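About Stollaldale

Stollaldale collects demonstration data for robot learning. We set up arms in ordinary rooms, have trained operators drive them through everyday chores, and deliver the recordings to the teams who build the models.

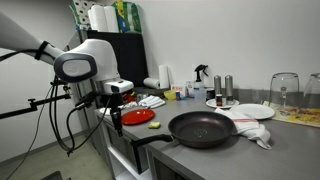
We started with one arm and one kitchen counter. The first customer wanted dish and counter tasks, and wanted them done with the kind of things people keep at home. We bought pans, plates, sponges and towels from the supermarket down the street and began recording the same week. Kitchens are still the largest part of what we do. We also record laundry folding, desk tidying, shelf stocking and light packing.

What we record

The basic unit of our work is the episode. One episode is one attempt at one task, from the operator's start signal to the stop signal. Each comes with the camera streams, the joint positions, the gripper commands and a written instruction in plain English, such as "put the sponge on the plate" or "move the towel away from the pan." Most episodes run under two minutes.

Our current kitchen set holds 2,574 episodes across 19 tasks. Of these, 554 are marked as failed or partly failed. We keep the failures and label them, and customers can choose whether to take them. Several have asked for more. An operator who drops a cloth and picks it up again has recorded a recovery, and those are hard to get on purpose.

How a session works

The session lead sets the counter from a layout sheet. The sheet says which objects must be present and leaves the rest open, so clutter changes from one session to the next. Operators drive the arm from a hand controller at a separate station. After each episode the operator gives it a mark: done, partly done or failed. A reviewer who was not in the room watches it later and gives a second mark. Where the two disagree, a third person decides.

Layouts are changed after a fixed number of episodes. We used to leave this to the operators, and the result was too many recordings with the pan in the same spot. Lighting is changed on a schedule too, and we record with the blinds open and closed.

Operators work in blocks of 50 minutes with a break between. Quality drops in long blocks. It shows up first in the grasps, which get hurried, and then in the instructions, which get short.

People

Jui-lin Shek founded the company and still runs the recording program. Before that she spent six years in factory automation, mostly on machine tending cells, where every part arrives in the same place. She reviews a sample of episodes from every project before it is delivered.

The rest of us are operators, reviewers, two engineers and an office manager. Operators come from all sorts of jobs. We have a former dental assistant, a line cook and a school bus driver. No robotics background is needed. New operators record 300 practice episodes before any of their work goes into a customer set, and they are paid the full rate while they do it.

Where we are

Our office and main recording rooms are in Jemthorpe, on the ground floor of the old Poon building. Parking is behind the building, through the gate on the left. The gate code changes monthly, so please ask for it when you book a visit.

A second site in Vostdale handles laundry and shelf tasks. It has higher ceilings and a loading door, and it takes the larger jobs. Both sites use the same layout sheets and the same review steps.

Data and privacy

We record objects and robot motion. Operators sit out of camera view, and any episode where a person's face is visible is removed in review. Sound is not recorded. Raw files are kept for one year after delivery unless the contract says otherwise, and then deleted. Customers own the sets they commission. The general kitchen set belongs to us and is available under license.

Working with us

Most projects begin with a short trial. You send a task list, we write the layout sheets, and we record a small batch for you to load and check. File problems are much cheaper to fix at that stage. We can match an existing camera arrangement if you send us mounting positions, and we can write instructions in more than one wording per episode if your model needs it.

We are taking bookings for November in Jemthorpe. Vostdale is full until the new year.

We are also hiring operators and one reviewer, both daytime, both in Jemthorpe. Write to the office with a few lines about your last job and the hours you can work.

Page last updated October 14, 2026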